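Udano planetary gear kit, reviewed

I bought the Udano kit in April after a rep from Parner swore it was "workshop grade." I had doubts. It costs $79, and for that I expect more than a bag of parts and one folded sheet.

The gears surprised me a little. Straight-cut steel, decent satin finish, teeth that feel even under a thumbnail. The instructions are poor, though. Step 6 has you fit a part that doesn't get a name until step 17. I gave up and guessed.

The ring plate is plain and flat, with a big hole through the middle. I'd want locating marks on it at this price. 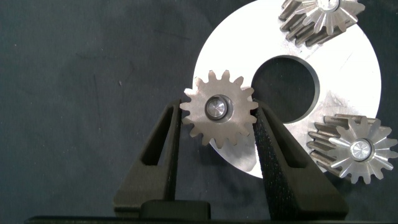

Would I buy it again?

Probably not. The Vivton set has a real manual.

Debora Santoro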